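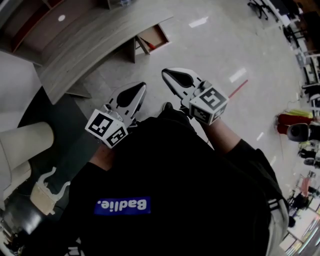

4. Calibrating the Tracker and Checking Your First Recording

By now you should have Plistau installed and the license file copied over (Section 3, if you skipped ahead). This section takes you through tag setup, camera alignment and one short test recording. Set aside 40 minutes the first time. It goes a good deal faster after that, we promise!

4.1 Before you start

You will need both grippers, the head camera, and a computer with Plistau open on the Session page. Charge everything fully. A low battery won't stop a recording, but it can make the clocks drift, and drifting clocks are no fun to untangle afterward.

CAUTION: Keep your fingers clear of the gripper tips while the Homing message is showing.

4.2 Load the tag map

1. Open Session > Tags and choose New Map.
2. Type in the ID of each tag on the left gripper, then do the same for the right one. Don't mix the two sides up. Plistau will accept a swapped map without complaint, and your left hand will turn up in the data as your right.
3. Measure the black part of each tag from edge to edge and enter that number in millimeters. The white border doesn't count.
4. Press Save, then Send to Tracker. The tracker restarts by itself.

Note: Maps made in Nakpan, our older tool, can be brought in with File > Import. Check the tag sizes after you do, as Nakpan stored them in a different unit.

4.3 Line up the cameras

1. Put on the head camera and snug the strap until it stays put when you nod.
2. Pick up both grippers and hold them out in front of you, a comfortable distance from your chest, with the large tags facing up.
3. Press Align and move your hands slowly, in and out and then side to side, until the bar fills.
4. Read the score. Anything under 289 is fine for everyday work. If yours is higher, go back to step 2 and slow down a little.

If you get error 3252, the tracker has lost one side completely. Nine times out of ten it's a sleeve or a thumb lying across a tag.

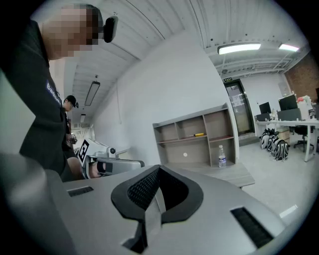
Two-person sessions need a little more care, and we get more mail about them than about anything else in this guide. Each operator has a separate map, and no tag ID may appear in both. The gripper cameras are wide, so a partner standing close by comes along for the ride: from this one you get a colleague leaning in and, farther back, another gripper with its square tag facing the lens. Plistau will try to track any tag it knows, so turn on Own Tags Only under Session > Filters for each operator before you press Record.

4.4 Make a test recording

1. Press Record and wait for the second beep.
2. Open and close each gripper twice, then reach forward and come back to where you began.
3. Press Stop and let the file finish writing. Please don't close the lid of the computer during this part.
4. Open the file in Skornach and play it through. The two hand paths should be smooth, with no jumps and no gray stretches. Gray means the tracker was guessing.

Note: Skornach loads the first 2000 samples and fetches the rest as you scroll, so a short pause on longer files is normal.

Arnar Gunnlaugsson wrote the filter settings and Sunee Thepsuriya looks after the alignment step. If your score stays high after three tries, choose Help > Send Log and add a line on how your room is lit. One of them will write back, usually by Monday if you catch us over a weekend.

When the test file plays cleanly, go on to Section 5, Naming and Exporting Sessions.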